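4장. 도입 계획 및 예산 산정

4.1 적용 범위

본 장은 Dredus 의류 핸들링 셀을 신규로 도입하거나 기존 라인에 증설하려는 사업장의 설비 계획 담당자를 대상으로 한다. 기구 설치와 배선은 5장, 티칭은 6장을 따른다. 대상 작업은 벨트, 버클, 벨트 고리가 포함된 데님 하의의 취급이며, 니트 및 경량 직물은 별책에서 다룬다.

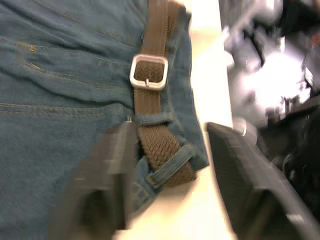
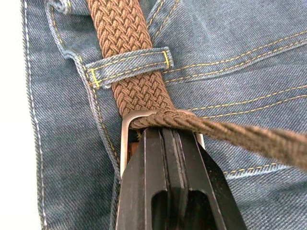

그림 4-1, 4-2. 청바지의 갈색 직조 벨트와 금속 버클 부위에서 작업 중인 2지 그리퍼. 손목부 카메라 영상.

4.2 사전 조사

견적을 요청하기 전에 다음 순서로 작업 조건을 정리한다.

1. 취급 품목을 원단, 부자재, 벨트 체결 방식별로 분류한다. 버클이 달린 품목과 달리지 않은 품목은 별도 항목으로 기재한다.
2. 품목별 교대당 처리 수량을 기록한다. 월평균값은 성수기 부하를 반영하지 못하므로 기준값으로 사용하지 않는다.
3. 현재 수작업의 소요 시간을 품목별로 측정한다. 측정은 동일 작업자 기준 3회 이상 반복하고 중앙값을 기입한다.
4. 작업대의 높이, 유효 면적, 통로 폭을 실측한다. 도면 치수만으로 제출한 조사서는 반려된다.
5. 설치 예정 위치의 조도와 광원 방향을 확인한다. 창이나 직하 조명에 노출된 위치는 조사서 비고란에 표시한다.
6. 전원 용량, 접지 상태, 압축공기 공급 여부를 확인한다.

참고: 벨트가 고리 아래를 통과하는 품목은 파지 접근 방향이 제한된다. 해당 품목의 비율이 높으면 4.3절의 구성 B를 우선 검토한다.

4.3 구성 선택

구성 A(기본형)
단일 암, 2지 그리퍼, 손목 카메라 1대로 이루어진다. 펼치기, 뒤집기, 이송 등 원단 위주의 작업에 적용한다.

구성 B(부자재 대응형)
구성 A에 Futia 교체형 핑거 세트와 힘 감지 모듈을 추가한다. 버클, 금속 장식, 꼬임 벨트와 같이 강성이 다른 재질이 한 부위에 겹치는 품목에 적용한다.

구성 C(양팔형)
암 2대와 고정 카메라를 포함한다. 한쪽이 원단을 고정하고 다른 쪽이 벨트를 당기는 작업이 필요한 경우에만 선택한다. 바닥 보강 여부를 사전에 확인해야 하며 설치 기간이 가장 길다.

구성 A로 발주한 뒤 구성 B로 전환할 수 있다. 이때 핑거 장착부 어댑터를 별도로 주문한다. 구성 C로의 전환은 제어반 교체를 수반하므로 신규 발주로 처리한다.

4.4 예산 항목 작성

예산서는 다음 항목을 분리하여 작성한다. 본체 가격에 부대 비용을 합산하여 기재하면 유지비 비교가 불가능하다.

1. 본체 및 제어반: Dredus 견적서의 공급가를 그대로 옮긴다.
2. 그리퍼 및 핑거: 최초 장착분과 예비분을 구분한다. 핑거는 소모품으로 분류한다.
3. 비전 장치: 손목 카메라, 케이블, 조명 부속을 포함한다. 케이블 예비품 1조를 반드시 계상한다.
4. 안전 설비: 방호 울타리, 비상정지 스위치, 출입 감지 장치. 기존 설비를 재사용할 경우에도 점검비를 기재한다.
5. 시험 운전용 의류: 실제 취급 품목과 동일한 원단과 버클을 사용한 것으로 준비한다.
6. 교육비: 운전자와 보전 담당자의 과정을 나누어 기재한다.
7. 예비비: 총액 대비 8%를 기준으로 한다.

주의: 시험 운전용 의류를 판매용 재고에서 전용하지 말 것. 반복 파지로 원단 표면과 버클 도금이 손상될 수 있다.

4.5 소모품 수량 산정

핑거 패드의 점검 주기는 누적 파지 400시간이다. 금속 부자재를 직접 집는 공정에서는 이 주기를 절반으로 적용한다. 연간 소요량은 다음 절차로 계산한다.

1. 4.2절의 처리 수량에 품목당 평균 파지 시간을 곱하여 연간 누적 파지 시간을 구한다.
2. 금속 부자재 공정과 원단 공정의 시간을 분리한다.
3. 각 시간을 해당 점검 주기로 나누고 소수점 이하는 올림한다.
4. 두 값을 합산하고 예비 1조를 더한다.

점검 결과 마모 한계 이내인 패드는 계속 사용할 수 있으나, 첫해 예산은 매 주기 교체를 전제로 편성한다. 2년 차부터는 점검 기록을 근거로 조정한다.

4.6 발주 및 입고 일정

표준 납기는 발주 확정일로부터 107일이며, 구성 C는 개별 협의한다. 납기에는 현장 공사 기간이 포함되지 않는다.

1. 조사서와 예산서를 제출하고 구성 확정서를 수령한다.
2. 확정서의 핑거 형식, 암 도달 거리, 전원 사양을 조사서와 대조한다.
3. 발주서를 발행한다. 확정 이후의 핑거 형식 변경은 추가 비용 대상이다.
4. 입고 전까지 작업대 고정, 전원 인입, 조명 차폐를 완료한다.
5. 입고 당일 포장 상태와 충격 표시기를 확인하고 인수증에 기록한다.
6. 시험 운전용 의류로 인수 시험을 실시한다.

경고: 방호 설비가 완료되지 않은 상태에서 제어반에 전원을 투입하지 말 것. 인수 시험 중에도 동일하게 적용한다.

4.7 인수 시험 기준의 사전 합의

인수 시험의 합격 기준은 발주 전에 문서로 합의한다. 최소한 다음 사항을 포함한다.

- 시험 품목의 원단, 벨트 형태, 버클 형태
- 초기 배치 조건(접힘 및 주름 허용 범위)
- 1회 시도의 시작과 종료에 대한 정의
- 파지 실패와 미끄러짐의 판정 방법
- 재시도 허용 여부
- 영상 기록의 보관 주체와 기간

꼬임 벨트는 당김에 따라 폭과 형상이 변한다. 초기 배치 조건에 벨트 끝단의 위치를 명시하지 않으면 시험 결과의 재현성이 확보되지 않는다.

참고: 기존 라인에 Gillener 이송 컨베이어가 설치된 경우, 신호 연동 시험을 인수 시험과 분리하여 실시한다. 연동 시험의 불합격은 셀 본체의 인수 거부 사유가 되지 않는다.

개정일: 2023년 11월 21일

관련 문서
Dredus 의류 핸들링 셀 5장. 기구 설치 및 배선
Dredus 의류 핸들링 셀 6장. 티칭 및 시험 운전
Futia 교체형 핑거 세트 형식 선정표
Zoubi 손목 카메라 조명 조건 점검표
Gillener 컨베이어 신호 연동 안내
예산서 서식 및 작성 예
별책: 니트 및 경량 직물의 취급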